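Ticket : impossible d'envoyer la newsletter depuis Brendero (erreur 300)
Statut : résolu
Produit : Brendero Mail, offre Sellness

Bonjour à toute l'équipe !

Je reviens vers vous parce que ma newsletter refuse toujours de partir. J'ai 3000 abonnés dans ma liste « Bravau », l'envoi démarre très bien, la barre avance gentiment — et à 68 % tout s'arrête avec « erreur 300, file suspendue ». J'ai déjà vidé le cache, changé de navigateur, et même recréé la campagne de zéro (adieu ma jolie mise en page). Toujours 68 %, c'est presque vexant.

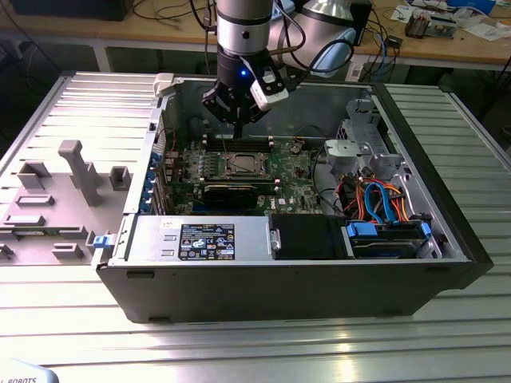 J'ai ensuite suivi votre conseil et découpé la liste en petits paquets. Les deux premiers sont passés sans souci, le troisième a coincé tout de suite. Du coup j'ai exporté ce paquet-là en CSV et je l'ai épluché ligne par ligne, avec beaucoup de café. Résultat : 25 adresses importées en février depuis mon ancien compte Partington, toutes avec une espace invisible à la fin. À l'œil, rien du tout !

Mise à jour, 16 h 40 : adresses nettoyées, liste réimportée, envoi relancé. C'est passé d'un coup jusqu'à 100 % et j'ai déjà reçu deux réponses de lectrices, ouf.

Vous pouvez fermer le ticket. Par contre, si le message d'erreur pouvait donner le numéro de la ligne fautive, ça m'aurait évité un bel après-midi de tableur. Et il me reste une petite question — est-ce que les abonnés des deux premiers paquets vont recevoir la lettre en double ?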